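Ticket: Patio door handle will not lift to lock
Product: Jalinero sliding door, two panel
Opened by: Ainhoa Salcedo
Assigned to: Prasert Kaewmanee
Status: Closed

Customer reports the handle stops halfway when lifted. Door slides fine. It was fitted in March and locked normally for the first few weeks. The key turns only when the handle is fully up, so the door can't be secured.

Asked her to try the handle with the door open. It lifts all the way, which points to the keeps on the frame and clears the lock case. Asked her to measure the gap between panel and frame at top and bottom. She sent back 10 mm at the top and 6 mm at the bottom, so the panel is out of square by 4 mm.

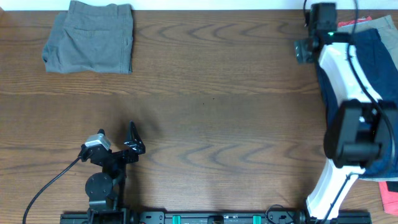 Sent the roller adjustment sheet. Remove the two plastic caps at the foot of the panel, then turn the lock-side screw clockwise half a turn at a time. Check the gap after each turn. Do not force the handle.

Customer called back at 2:30. Gap is now even, but the handle still catches on the last bit of travel. Lower keep was sitting too high. She loosened both screws, moved it down and tightened it again. Handle lifts and key turns.

Rattanakul depot to mail a spare pair of caps, one cracked on removal. Left open 14 days with no further contact, closed.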